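Ticket: Lirport booking display shows rooms as taken when they are free
Site: Narnmont, second floor
Opened: July 2025
Status: Reopened
Priority: Normal (I asked for High)

Entry 1
The panel outside the Ayala room says "In use" for most of the day. The calendar behind it is clear. People walk past, believe the panel, and go looking for space somewhere else.

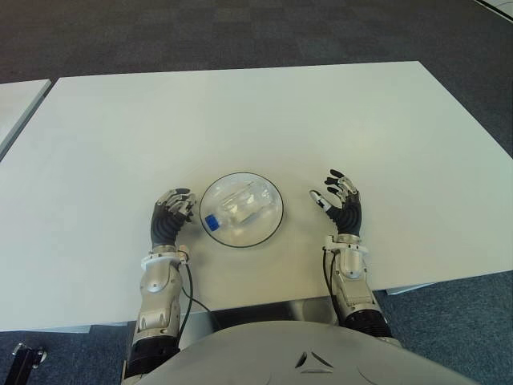
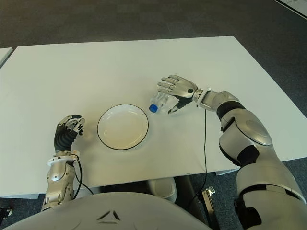

White tables and dark carpet, Ayala room.

Entry 2
Support replied that the panel "may need a restart." I restarted it. It came back green, stayed green for 14 minutes, then went red again with no booking in the calendar. I would like to know what a restart was supposed to fix.

Entry 3
Was told to check the time zone. Time zone is correct on the panel and in the Wovier calendar account. Also checked daylight saving, although I was not asked to.

Entry 4
Support now suspects the network. I doubt it. The panel next door is on the same switch and has behaved itself since December. Swapped the two cables anyway. No change.

Entry 5
Exported the sync log. It has 4,000 lines and nearly all of them are the same one:
"Hold extended, source unknown."
Nothing on our side creates holds. The option is off in the admin page, and I have a saved copy of the settings to prove it.

Entry 6
Support deleted the holds remotely and closed the ticket as solved. Two of them were back within 10 minutes. Reopened.

Entry 7
Removed the Wovier connection and added it again with a new password. Panel has been green all afternoon. I am not calling that a fix – it was green all afternoon last month too, and then it wasn't.

Entry 8
Red again this morning. The log shows the same line, so the holds are not coming through the old password. Please stop sending the restart article. What I need is the name of the process that writes "source unknown," and somebody at Lirport must be able to look that up.

Waiting on: Lirport second-line support
Workaround: paper sign on the door saying to check the calendar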